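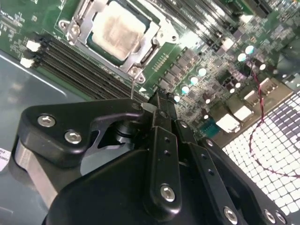 Abb. 1: Grüne Hauptplatine mit Prozessor im Sockel, auf dem Heatspreader Reste von Wärmeleitpaste

Praktikum Hardwaretechnik, Blatt 4
Reinigen des Prozessors vor der Kühlermontage
Betreuung: Maja Bielecka, Wolfram Teuber

1. Ausgangslage
Der Kühler ist bereits abgenommen. Auf dem Prozessor bleibt dabei fast immer ein Film alter Paste zurück. In Abb. 1 bedeckt er den größten Teil der Fläche und ist hell, weißlich bis bräunlich, mit dunkleren Streifen nahe den Rändern. Die Farbe sagt wenig über die Qualität der Paste aus. Entfernt wird sie in jedem Fall, auch wenn sie noch weich ist.

2. Orientierung auf der Platine
Den Sockel erkennt man am silbernen Metallrahmen mit Hebel. Die Speicherbänke liegen bei dieser Platine auf zwei Seiten des Sockels. Die weißen Verriegelungen an den Enden der Steckplätze brechen leicht – nicht mit dem Handballen darauf abstützen. Auf der Seite der Spannungsversorgung stehen die zylindrischen Kondensatoren. Dort mit dem Tuch nicht hängen bleiben.

3. Material
Isopropanol, fusselfreie Tücher, Wattestäbchen, Kunststoffspatel, Erdungsarmband. Die Tücher von Barner liegen in der oberen Schublade, Paste und Spatel gibt Frau Bielecka aus.

4. Durchführung
Netzstecker ziehen, Armband anlegen und anschließen.
Der Rahmen bleibt während der Reinigung geschlossen. Den Hebel nicht öffnen.
Grobe Reste mit dem Spatel zur Mitte schieben und abnehmen.
Tuch anfeuchten, nicht tränken, und von außen nach innen wischen. Nach jedem Zug eine saubere Stelle verwenden.
Kanten am Rahmen mit dem Wattestäbchen nacharbeiten.
60 Sekunden ablüften lassen, dann die Fläche bei schrägem Licht prüfen. Schlieren nachwischen.

Die Schrauben am Rahmen werden in diesem Versuch nicht gelöst. Ist Paste unter den Rahmen gelaufen, bitte Herrn Teuber rufen – den Prozessor nicht selbst herausnehmen.

5. Protokoll
Zustand vor und nach der Reinigung in je zwei Sätzen festhalten, dazu die Platinennummer. Umfang höchstens 400 Wörter. Abgabe bis 16 Uhr am Tag nach dem Versuch im Fach von Ayana Mamo.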